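# ¿Por qué el árbitro de fútbol americano lanza un pañuelo amarillo?
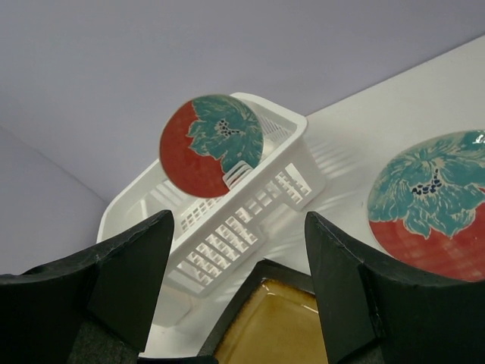
¿Y no sería más fácil tocar el silbato y ya está?, preguntó una niña de la escuela de Medina cuando empezamos a hablar de este tema, y la verdad es que la pregunta es tan buena que vamos a dedicarle toda esta página.

Si alguna vez has visto un partido de fútbol americano – ese de los cascos, las hombreras enormes y el balón con forma de almendra –, seguro que te has fijado en unas personas con camiseta de rayas blancas y negras que corren de un lado para otro. Son los árbitros, y de vez en cuando uno de ellos saca un pañuelo amarillo y lo lanza al aire. El pañuelo cae al césped y un rato después todo el mundo está esperando a que alguien explique qué ha pasado.

## El silbato dice una cosa y el pañuelo dice otra

Cuando suena el silbato, la jugada se ha terminado. Todos quietos, se acabó de correr. Pero imagina que un jugador agarra a otro de la camiseta justo cuando su compañero está a punto de hacer una carrera larguísima. Si el árbitro pitara en ese momento, la carrera se cortaría, y a lo mejor saldría perdiendo el equipo que no había hecho nada malo. ¡Menuda faena!

Por eso, en muchas faltas, el árbitro lanza el pañuelo y deja que la jugada siga. Es como si dijera: «He visto algo, luego lo hablamos». También hay faltas que paran el juego enseguida, por ejemplo cuando un atacante de la línea se mueve antes de tiempo, y entonces sí que oyes el silbato y ves el pañuelo casi a la vez.

El pañuelo lleva dentro un poquito de peso, para que vuele bien y no se lo lleve el viento. Y en algunas faltas también sirve para marcar el sitio donde ocurrieron. Prueba en casa con un calcetín viejo que tenga otro calcetín metido en la punta y verás qué diferencia (pero lejos de las lámparas, por favor).

## Un equipo que no quiere ganar

Los árbitros también forman un equipo, aunque no marquen puntos. En los partidos importantes suelen ser siete u ocho, y en los de niños pueden ser bastantes menos. Cada uno mira una zona distinta, porque con veintidós jugadores moviéndose a la vez es imposible que una sola persona lo vea todo. Uno vigila la línea de salida, otro está pendiente de los que corren lejos a recibir el pase, otro se fija en quien lanza el balón, y así se reparten el campo.

El que manda se llama árbitro principal y lo reconocerás por la gorra blanca. Los demás la llevan negra. Cuando hay un pañuelo en el suelo, los árbitros que han visto la falta se acercan a contárselo, y él se coloca mirando al público y hace las señales con los brazos.

En la liga infantil de Eltstead, por ejemplo, la final de mayo se jugó con 1297 personas en las gradas, y las de la última fila no podían oír ni una palabra. ¡Pero las señales las entendieron todas!

## Tres señales para aprender hoy

- **Brazos rectos hacia arriba:** hay anotación, y toca celebrar (o suspirar, según de quién seas).
- **Una mano agarrando la otra muñeca, delante del pecho:** alguien ha sujetado a un rival cuando no debía.
- **Manos en las caderas:** un jugador estaba donde no le tocaba cuando empezó la jugada.

Después el árbitro señala con el brazo, y el equipo castigado suele retroceder cinco, diez o quince yardas. Una yarda es un poco menos que un metro, así que quince yardas son muchos pasos hacia atrás.

## ¿Y si se equivocan?

Pues a veces pasa, claro. Lo bonito es que pueden corregirlo: se juntan, hablan un momento y, si deciden que no había falta, el principal anuncia que se recoge el pañuelo y el partido sigue como si nada. En algunas ligas, además, pueden mirar ciertas jugadas repetidas en una pantalla.

Para llegar a árbitro hay que estudiar el reglamento, correr bastante y practicar las señales delante del espejo. En el curso del club Kerkel, los principiantes repasan 40 jugadas en vídeo antes de pisar el campo, y luego empiezan por los partidos de los más pequeños.

La próxima vez que veas volar un pañuelo amarillo, intenta adivinar la falta antes de que el árbitro mueva los brazos.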